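Kneath Playroom – Soft Toy and Table Inspection
Date: 9th February

Tabletop surface: Pass. Edges checked by hand.
Seams on plush toys: Pass. Three toys set aside for restitching in September were returned to use.
Sewn-on buttons: Monitor. Staff must tug each button firmly before the toy is shelved.
Crocheted pom-poms: Monitor – any loose yarn is to be trimmed or the toy withdrawn.
Care labels: Incomplete. Replacements requested from Zirnbridge.

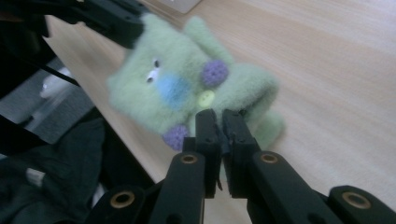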